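Search this site
Search
Enter keywords

Storing leftover seed over winter

Posted in November by the Larel workshop desk

Part-used packets keep well if they are dry, cool and dark. Dryness matters most. Seed left in a shed takes up moisture on damp nights and loses vigour by spring.

Spread loose seed on a plate in a dry room for six days before packing. Do not use an oven or a radiator. Fold the foil inner packet over twice, clip it, and write the variety and the sowing year on the outside in pencil. Ink fades and smudges.

Pack the packets upright in a screw-top jar with a sachet of silica gel. A Carkus one-litre jar takes 36 small packets without crushing. Replace or dry out the gel when the indicator beads change colour.

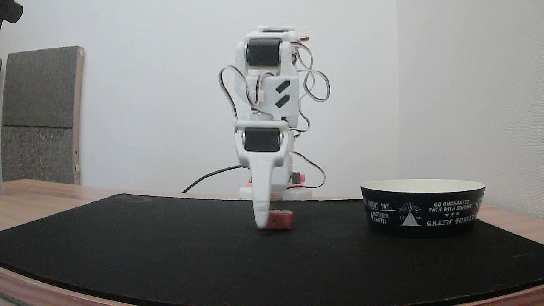 Keep the jar at the back of the fridge, away from the freezer plate. Let it reach room temperature before opening, or condensation will form on the packets.

Parsnip and onion seed is poor after one year and should be bought fresh. Tomato, cabbage and radish will generally last four.

To test old seed, lay ten on damp kitchen paper, fold it over and slide it into a plastic bag. Keep it at 20°C and check daily. If fewer than six sprout, sow twice as thickly or discard the packet.

Related tips
Cleaning and oiling secateurs
Labels that survive the rain
Sharpening a hoe with a flat file
Isetti propagator: changing the fuse
Washing pots before spring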